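FOR IMMEDIATE RELEASE

Brostetti puts out chore report: robots can stack and seat parts, still can't be left with the laundry

STIVSTEAD, March - Brostetti, the automation testing shop, today released its first Justcombe Report, a plain look at which everyday jobs a two-arm robot can be trusted with right now. Short version: a few on the shop floor, almost none at home. Full report free to download, no sign-up.

The report covers 4,000 logged attempts at 40 chores, half picked from small workshops and half from kitchens, closets and utility rooms. Every chore was scored the same way. Did the job get finished, did a person have to step in, and would you be OK leaving the room while it ran. That last one is where most of the home chores fell down.

"People call us and ask can it fold a shirt," said Salamatu Haruna, head of testing at Brostetti. "Sure, it can fold a shirt. Then you hand it a different shirt. We wanted numbers a shop owner could use before signing for anything, and we wanted the bad ones printed as big as the good ones."

What did well: picking up rigid parts of a known size, placing them in a tray, fitting one block onto another, moving boxes from a belt to a shelf at a fixed height. Best scores of the whole report came from parts laid out the same way every time. Moving the tray by a hand's width dropped the score on most jobs, and on two of them it dropped it to nothing.

What did badly: anything soft. Towels, bags, cable. Also lids, wet dishes, and drawers that stick. Sorting mail was better than we expcted. Making a bed was the worst chore in the report and got cut from the second round.

Fitting work takes up its own chapter because that is what customers ask for most. One arm brings a part to another part, lines it up, presses down. Easy for a person with a coffee in the other hand. For the machine a small error in the grip carries all the way to the fit, and from above the hand often hides the exact spot you need to see. 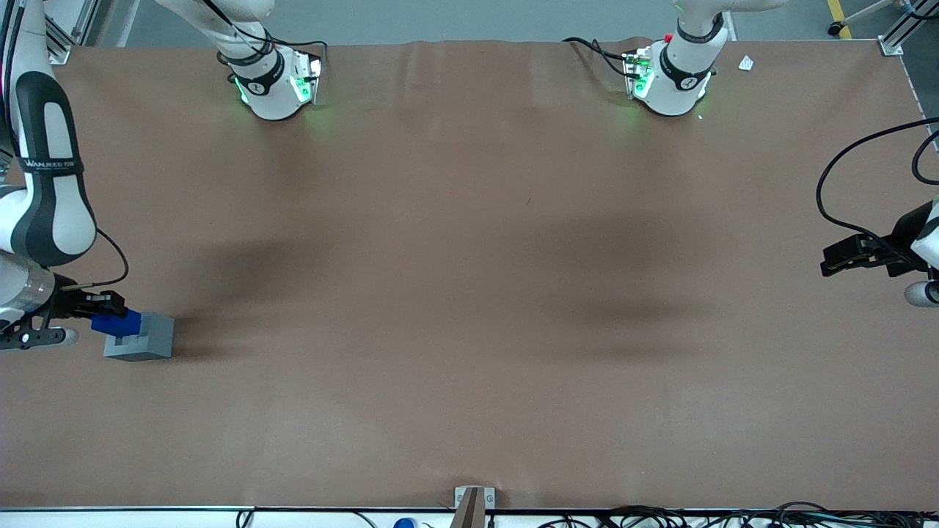
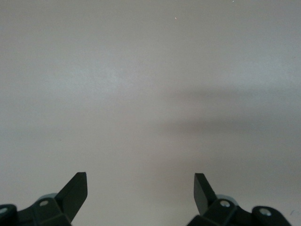

Fitting work at Brostetti. First picture: gripper with a blue block at the notched top of a gray one. Second picture: open gripper fingers, close view.

The company ran a separate batch of 1,000 fitting attempts with blocks before moving to customer parts. Haruna says the batch paid for itself. Most of the misses were at the last little bit of travel, part tilted in the fingers, or let go too early. Those misses are broken out in a table at the back of the report, along with the grip settings used, so other shops can check the work.

Two arms are not always better than one either. In several chores the second arm spent most of its time waiting. For holding a bag open you need it. For seating a block you may not, and the report says so, which could save a small shop real money.

Sarantis, a maker of shelf fittings and an early reader of the report, plans to move one packing job over to a robot this summer and keep the rest by hand.

"We had a list of seven jobs we thought we'd automate," said Khôi Đàm, operations manager at Sarantis. "Read the draft, went back, crossed off six. The one left is boring and it's the same part all day long. My crew hates that job. They can have the other six, they're faster at them anyway."

Asked about home use, Haruna was blunt. "Clearing a table with the same cups on it, maybe, with someone in the house. A real kitchen on a school night, no. Ask me again in 3 years."

Brostetti will repeat all the chores on a yearly basis and add new ones sent in by readers. Already on the list for next time: matching socks, loading a label printer, emptying a vacuum. Shops that want there own part tested can send it in with a drawing. Parts should be rigid, clean, and small enough to pick up in one hand. Parts get mailed back after.

The report includes chore by chore scores, notes on setup time, and a one-page checklist for owners thinking about a first robot. Setup time is worth a look. For some chores it took longer to get the station ready than a person would need to do the job all week.

About Brostetti
Brostetti tests automation equipment for small manufacturers and publishes the results. Based in Stivstead.

Media contact
Salamatu Haruna, Brostetti press desk. Interviews by phone, mornings best, before 11 a.m.

###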